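Mtshali Dental Group questions whitening claims ahead of December
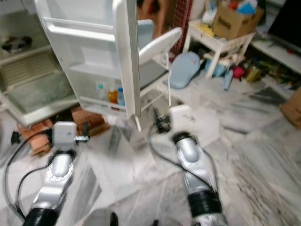
Thabiso Nel does not think a cosmetic whitening course is worth what most clinics charge for it, and told the practice so in writing after paying for two of them. The shade had drifted back by the following winter, Nel wrote, and the sensitivity took longer to settle than the brochure let on.

Mtshali Dental Group has now withdrawn its Zimness whitening package from all 12 of its clinics while it reviews patient records. The group looked at 354 completed treatments and says it could not find a consistent result that would justify the wording on its own posters.

"We were repeating what the supplier's rep told us," said Dr. Ernő Mészáros, the group's clinical director. "I'd like to see the before shades taken under the same light as the after shades. In a lot of our charts they weren't."

Dr. Mészáros is also unconvinced by take-home trays sold without an exam. Patients with untreated decay, worn enamel or receding gums should see a dentist first, and crowns and fillings will not change colour whatever the gel.

Patients partway through a Zimness course may finish it or ask for a refund of the unused portion. Refund requests close 13 weeks after the last appointment. Regular cleanings and checkups are unaffected.

The review is being led by Dr. Ayanda Pillay at the Urkska Street clinic. Findings will be posted in every waiting room, favourable or otherwise. No date has been set for bringing whitening back, and the group has not decided that it will.

Media inquiries: Nahom Mamo, Mtshali Dental Group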